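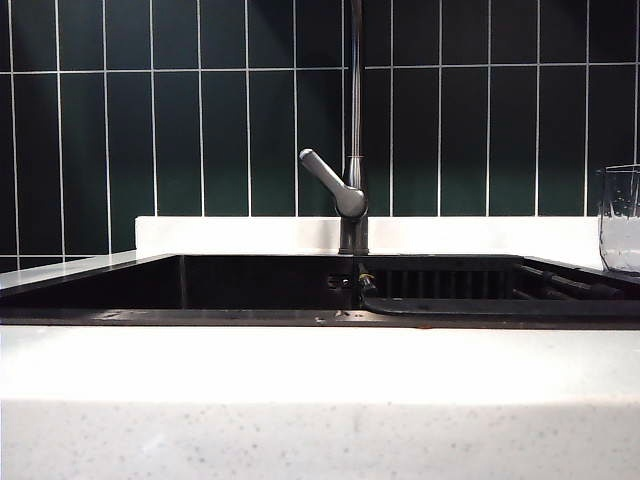
Stuck at the bridge in Plamesa, can't get the last 2 coins

I'm playing Halis on PC and I have 47 coins in the Plamesa level. The gate wants all of them. I've been over the bridge and under it and down the well. Do I have to restart the level? I don't want to lose my save.

Posted by mossfoot, 21 April 2026

andy_pl
Don't restart. One is behind the waterfall left of the bridge. Double jump from the lower ledge and hold the glide button. The other only shows up after you talk to the miller, so go back to the mill first and come down again. Coins you already have stay collected if you leave through the map.

grubb30
did you try the well

Tessaly
The miller part is right, but you need the lantern from Andrade before he'll talk. It costs 2,000 gems in the shop there. I was short and got the rest in about 30 minutes by replaying the mine cart run.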